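Folding from a tub: how I get the clean washing sorted without using the bed

12 Jan 2020, by Ylva Öberg
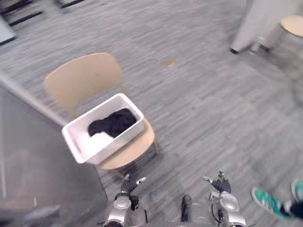 I have a confession: I love folding. I know, I know! But for years I did it badly, tipping everything out on the bed, getting halfway, and then shoving the whole heap to one side at bedtime. What changed it for me was a plain plastic storage tub and a dining chair. The tub goes on the chair, the clothes stay in the tub until their turn comes, and the bed stays a bed. I've been doing it this way since October and I'm still pleased with it every single time.

What you need

A storage tub with straight or slightly sloping sides and a handle hole at each end
A chair with a flat, hard seat
A clear bit of table, worktop or ironing board next to it
A second tub or a shallow basket for odd socks

You don't have to buy anything special. My sister-in-law Ildikó uses a washing-up bowl and gets on with it very well, though she has to do two rounds for the big wash.

Step 1: Choose the chair

Pick one without a cushion. Tubs slide on cushions, and a tub of jumpers is heavier than you think. A wooden seat is lovely. Try the tub on it empty first. If it sticks out over one side a bit, that's fine for a light load, but for towels or jeans turn it until as much of the base as possible is sitting on the seat.

Put the chair on your left if you're right-handed (and the other way round if you're not). You'll be taking things out with one hand and laying them flat with the other, and having the chair on the wrong side makes you twist. I did it wrong for a fortnight and my back told me so.

Step 2: Fill the tub loosely

Don't press things down. Drop them in as they come off the airer or out of the dryer and stop when the top of the heap is level with the rim. T-shirts squashed under a pile for an afternoon come out with creases you could post a letter in.

Darks and lights can share a tub once they're clean and completely dry. If anything feels even slightly cool at the seams, hang it up again for another hour. One small warning about white things in a white tub: they vanish! I have carried a "finished" tub back upstairs more than once with a pillowcase lying flat against the side. Run your hand right round the inside before you call it done.

Step 3: Take from the top

It's so tempting to dig for the big pieces. Please don't, it tangles everything, and sleeves are terrible for it. Take whatever is on top, shake it once, hard, and lay it face down on the table.

For a T-shirt or a thin jumper:

Smooth it from the middle outwards with flat hands.
Fold one side in to about the middle of the shoulder, then lay the sleeve back along the fold.
Do the same on the other side so you have a long strip.
Fold the bottom up to just short of the collar.
Fold once more and turn it over.

That last gap under the collar matters more than it looks. Fold right up to the edge and you get a fat lump at the neck, and the pile leans.

Towels and tea towels are easier still: in half lengthways, in half again, then into thirds. Put the folded edge facing out on the shelf and it looks like a hotel.

Step 4: Pile by drawer

I used to pile by kind, all the T-shirts together and so on, and then had to split them up again by person. Now each pile belongs to one drawer. When a pile gets as high as my hand is long, it goes away at once, even if I'm in the middle of something. Tall piles fall over, and there is nothing more annoying than folding the same shirt twice.

Socks go in the basket unpaired. Pair them at the very end, sitting down, with a cup of tea.

Step 5: Wipe the tub and put it back

A damp cloth round the inside picks up the fluff. Let it dry, then stand it where the next load will land. Mine lives beside the airer, and having it there is half the reason I keep this up.

A few questions I get

Can I use the lid? Only for storing the tub. Clothes want air, and a lid shut over a sleeve that isn't quite dry will make the whole lot smell.

What about fitted sheets? Tormod has been promising to write his method down for this page, so I'll leave that to him. Mine is to roll them up and hope.

Does it work with children helping? Yes, brilliantly! A low chair brings the tub down to their height, and flannels are the perfect thing to start on. Our youngest does all of ours now and is very strict about the corners.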